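**July 27, 2013**

1/ Good evening to everybody who follows my slow server project. I promised to write more about the memory, so I write a few short posts now. Please correct my English if it is too strange.

2/ The board is from an old machine of the company Wendusow. Jouko Nurmi sold it to me in March for a very fair price. He said it had 19 owners before me. I hope he was joking.

3/ First lesson: read what is printed on the board before you buy anything. I ordered memory from Kaleo the same evening, and it was the wrong type. The return took 9 days.

4/ Second lesson: the slots are not in simple number order. My eyes went looking for 0, 2, 4, 6 and did not find it so. The name of the processor is also in the label, so write down the full label, with CPU1 and everything.

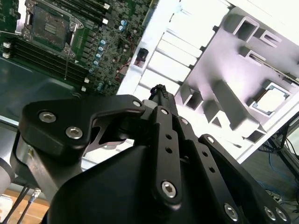
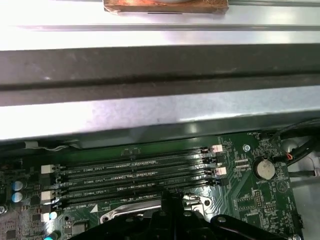

## Part two: the memory plan

5/ On mine you can read DIMM2_CPU1 at the top slot and DIMM6_CPU1 beside the second. The third is DIMM4_CPU1. All four of these slots are still empty.

6/ The latches there change color, pale pink-white, then black, then again. I think the color shows which slots to fill first, but I did not find the manual for this board yet. Does somebody have it? Even a bad scan is good for me.

7/ Rozália Sárközi wrote to me that I must fill the slots of one color first and test, and only then the others. I will follow her. She has repaired these boards for many years at Pärn.

8/ The white tray with the rectangular pockets is for small parts. I can recommend such a tray, before I used tea cups.

9/ Next time: the new memory, if the post office is kind to me.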